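Pristberg opens its hallway range this January, and the slippers finally get a home

PRISTBERG, for release in January

I'm Dalia Butkienne's least tidy customer, and I also happen to run the workshop next door, so when she asked me to write the announcement for our new shared project I said yes before she finished the sentence. My name is Rasmus Stankevičius, and this month Pristberg and the Guraleck home store are opening a small showroom for hallway storage!

It's all shoe cabinets, benches and the odd drawer for keys. We spent a whole winter arguing about shelf heights (Bożena Górecki won, as she usually does) and the result is a white cabinet called Tamošiūnaitė, with two doors, a drawer on top and shelves low enough that a kid can put boots away without asking for help.

I used to keep my slippers under the radiator, then behind the door, then wherever the dog left them. Now they go on the bottom shelf. It takes me 3 seconds and I don't hop around on one foot in the mornings anymore.

"People come in asking for more space, and then we look at their photos and they've got plenty of space with a vacuum cleaner standing in it," says Arūnas Vaher, who fits the cabinets. He'll be in the showroom most afternoons with a tape measure, so bring your hallway sizes. A rough sketch on an envelope is fine.

The first batch is 90 cabinets. Delivery inside Zarcombe is free through the end of the month, and we'll take your old shoe rack away if it's empty - please do check the back for single gloves.

We're also running a slipper swap on opening day. Bring a clean pair you don't wear, in any size, and take another pair home. Felt ones go fast, so come early if that's what you're after. Doors open at 10 in the morning and there will be coffee and my sister's poppy seed cake.

For prices, sizes or press visits, ask for Dalia Jankauskaitė at the Guraleck front desk. She has the spare door handles too, and she can set a pair aside for you if you call before noon.

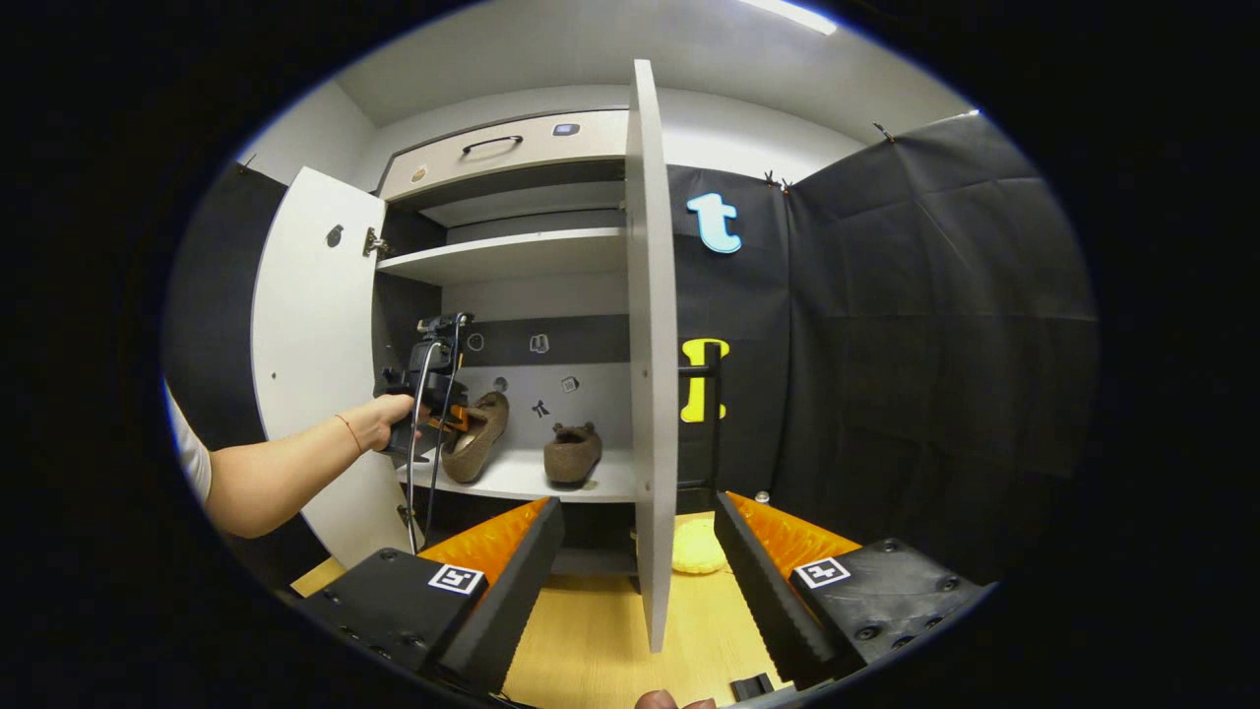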